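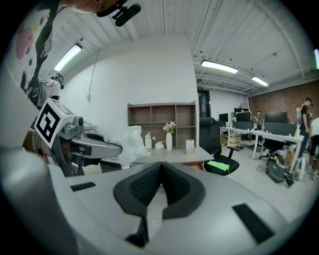

Custavstead workshop opens its doors to show off a home-built pair of hand-held grippers

CUSTAVSTEAD, 2 Apr 2019 – Members of the Lindemann shared workshop in Custavstead are inviting neighbours, schools, tinkerers and anyone who has ever taken a toaster apart out of curiosity to come and see Ido, a pair of hand-held robot grippers that the group has been designing, printing, breaking and printing again since last July.

Ido began on a kitchen table. Sulastri Pillai, a bookbinder by trade and a member of the workshop for five years, wanted a way of showing a small robot arm how to do ordinary household jobs without having to type in every movement. Her first attempt was made from barbecue tongs, a hinge from an old wardrobe and a good deal of tape. She brought it along to the workshop's evening session, where it was passed from hand to hand over tea, and by the time the kettle had boiled a second time there were already three different drawings of how it might be done better.

The grippers that have come out of all this are worked by hand, one on each side. The person holding them picks things up, puts them down, folds, tidies and stacks in the usual way, while the movements are recorded for the arm to copy later on. The cube with the black square marker is there so that the software can work out where the gripper is and which way it is pointing, and getting that cube to stay put was, by all accounts, the longest argument of the winter.

"I thought it would take me a couple of weekends," said Sulastri Pillai. "Then I showed it to the others and of course everybody had an idea, and most of the ideas were better than mine, so we kept going. I have learnt more about plastic shells than I ever wished to know, and I've enjoyed very nearly all of it. My hands are quite small, and the early ones were so heavy that I could only manage ten minutes before I had to sit down. The ones we have now I can use for a whole evening, and I do!"

The group has so far recorded 1159 short household tasks, nearly all of them at the counter and desks of the workshop itself, with members taking turns to hold the grippers while others keep an eye on the computers. Carrier bags have proved to be the hardest thing of the lot. They slide, they crumple differently every time and they have a habit of sticking to whatever was picked up last. Mugs are much kinder, and sponges are everybody's favourite.

The arm that learns from the recordings is a more modest affair, bolted to a bench and built largely from second-hand motors. It can at present put a sponge in a bowl fairly dependably and close a drawer if the drawer is in a good mood. Members would like to be clear that it is slow, and that visitors hoping to see it do the washing-up should bring a book.

Money for the build came from the workshop's own tool fund and from a small grant from Piltositz, the local hardware supplier, who also let the group rummage through their returned stock for springs and bearings. The total spent on parts for the pair comes to about 24 pounds a month over the life of the project – a figure kept low by reusing failed prints wherever they could be cut down into something smaller.

The open evening will run from six o'clock until nine, and there is no charge. Visitors will be able to try the grippers for themselves, look through the drawings (including the rather optimistic early ones) and talk to the people who did the soldering. Children are very welcome with a grown-up. The grippers suit most hands from the age of eight upwards, and there will be a table of simpler building projects for younger ones, with card, string and paper fasteners.

There are 18 places on the beginners' build course that follows in July, when members will help each newcomer to make a single gripper to take home. Soldering will be taught from scratch, and all the printed parts will be ready beforehand. Names can be put down at the open evening or at the workshop door during any evening session. Anyone who would like to build one alone can ask for the drawings and the parts list, which the group is giving away freely and would be delighted to see improved.

"Come and have a go, even if you think it isn't your sort of thing," said Sulastri Pillai. "I make books for a living. It wasn't my sort of thing either."

About the Lindemann workshop
The Lindemann workshop is a member-run space in Custavstead with benches, hand tools, sewing machines, two 3D printers and a soldering corner. New members are shown round on their first visit and may use the hand tools straight away. A short induction is needed for the printers and the bench saw.

Press enquiries
Sulastri Pillai, Ido project, Lindemann workshop, Custavstead. Members of the press who would like to try the grippers before the open evening are asked to leave a message at the workshop and allow a day or two for a reply.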